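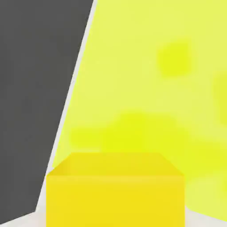 Rehearsals for a yellow block

The Skivinen arm has been taking shape on a bench at the Grullutgate workshop since December, and most of its working life so far has been spent in simulation, where a yellow block costs nothing and a dropped one dents no floor. The gripper's view is all dark gray finger on one side and lime haze on the other – romantic, in its way.

The real parts came to $498, of which $316 went on motors. The Iton controller was secondhand and arrived with 2 cables, neither of them the right one.

Over 100 simulated runs later, the software arm has firm opinions about blocks. The metal one still needs a shoulder bracket.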